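Voyle Home & Kitchen Help
Tablecloths on small kitchen tables – keep it or give up?

Mared Prothero
Jan 14, 2023

Hello all, and sorry in advance, I do go on a bit. We moved into the flat at Nudthorpe before Christmas and the kitchen has cupboards down three sides with a small table in the middle, and that little table does everything. We eat at it, I peel the veg at it, and the clean dishes land on it before they go away. I've put my cherry tablecloth on because I love it (it was 3 dollars at a church sale and I'd have paid more), but it's getting tired fast. Tea marks, a bit of sauce, and it creeps sideways whenever anybody drags a plate across. 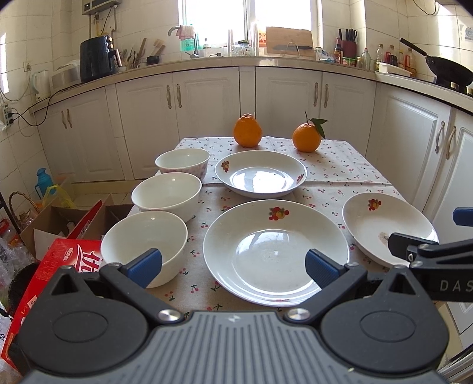

My sister reckons I should whip the cloth off and leave the table bare, but then the plates make such a clatter, and I like a bit of colour against all those white cupboards. Does anyone keep a cloth on all day and still have it looking decent? And while I'm asking, where do you put bowls and plates while you're sorting them, when the counter is already taken up with the kettle and the rice cooker and the air fryer? Ours can't really go anywhere else, the plugs are all on that side.

Eleri Price
86 helpful votes

Oh, I do sympathize, we had a table like that in our first place and I wouldn't have parted with the cloth for anything. What saved ours was a felt underlay cut a little smaller than the tabletop. It stops the creeping and takes the clatter out of the plates as well – two birds. Mine was an Urkarix one but any plain felt will do the job.

For tea, get cold water on it straight away, then a bit of dish soap, and leave it half an hour before it goes in the wash. Check the label first if the cloth is old, some of those prints will run on you.

As for the sorting, I stack by size before anything gets near the table. Plates in one pile, bowls nested in another, and they go straight from there into the cupboard. If you've got fruit sitting out, pop it in one of the bowls or move it up to the windowsill so you've got the whole top to work with. Oranges roll, as I found out when one went under the stove and stayed there until February!

urnik_70

just buy the wipe clean stuff off the roll. had mine for years, looks fine

Mared Prothero

Thank you both! I've measured up for the felt this afternoon. Urnik, I did think about wipe-clean, but I can't bring myself to retire the cherries just yet. Will report back once it's been through a few suppers.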